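Kit de dos brazos Gondden con simulador Lodo: mi opinión después de un verano entero

Lo compré en julio, de segunda mano y sin caja, y desde entonces vive en el cuarto del fondo, que antes era el trastero. El kit lleva dos brazos, dos pinzas, la placa controladora, una fuente que pesa como un ladrillo y la licencia de Lodo, el simulador. Nuevo cuesta 2748 euros. Yo pagué bastante menos y aun así en casa hubo conversación.

Empiezo por lo mecánico, que es donde Gondden lo hace muy bien. Las piezas encajan a la primera, los tornillos vienen en bolsitas por paso de montaje (¡y sobran de los pequeños, que son los que se pierden!) y los cables tienen el largo justo. El manual es otra cosa. Está traducido a trompicones y en el paso 12 te manda montar la muñeca antes de pasar el cable de la pinza, con lo que toca desmontarla. Lo hice dos veces porque la primera vez pensé que el error era mío. Xiuying Cui, que tiene el mismo kit en el taller compartido al que voy, me pasó sus notas a lápiz y con eso acabé el segundo brazo en una tarde.

La base la hice yo, con una columna de perfil y una tapa blanca que corté demasiado ancha. Se puede comprar la de Clendosier, pero no me convencía el precio y tenía perfil de sobra. 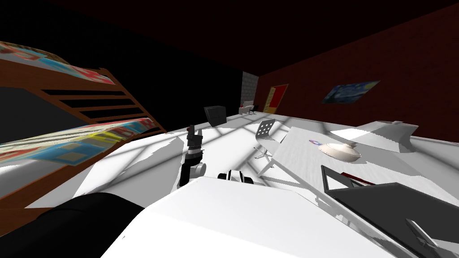

Lodo es la mitad de lo que pagas y creo que mucha gente ni lo abre. Pues mal hecho. Cargas el robot, eliges una habitación y pruebas los movimientos antes de enchufar nada, con la vista puesta en el propio robot, así que ves tus brazos y tu pinza como los vería él. La escena con la que más he practicado es la de la litera y la Noche estrellada en la pared, porque tiene mucha mala idea: la luz cae a cuadros sobre un suelo blanquísimo, debajo de la cama de arriba es todo negro y la silla blanca tiene el respaldo lleno de agujeritos. Mi detector de bordes se volvía loco entre las sombras y la rejilla. Si un programa aguanta ahí, en mi trastero con un fluorescente va sobrado.

El ejercicio que me puse fue acercar la pinza al bol de la mesa. Parece una tontería y me tuvo tres noches. La tapa redondeada me confundía la altura, el brazo izquierdo se me metía por medio y la estimación de profundidad daba saltos. Cuando por fin lo pasé al robot de verdad, con un bol de mi cocina, la diferencia fue menor de lo que esperaba – la pinza llegaba un poco torcida y lo arreglé recalibrando la muñeca.

Cosas que no me gustan: Lodo tarda muchísimo en arrancar, el ventilador del portátil suena a secador y las luces de las escenas apenas se pueden tocar. He pedido un control de sombras en el foro y me contestó Ute Diekmann, de soporte, muy amable, que lo tienen apuntado. También echo de menos poder importar muebles propios sin pasar por un conversor aparte.

Estuve mirando el Mulligan, que es el rival evidente. Cuesta 3645 euros y las articulaciones se notan más finas, eso es verdad, pero el simulador va por suscripción y a mí las suscripciones me ponen de mal humor. Para un taller con varias personas quizá compense. Para un cuarto en casa me quedo con el Gondden.

Le pongo cuatro estrellas, y la quinta se la quedó el paso 12. Si lo compráis, pasad primero el cable de la pinza y guardad los tornillos que sobren – los M2 de recambio los cobran aparte.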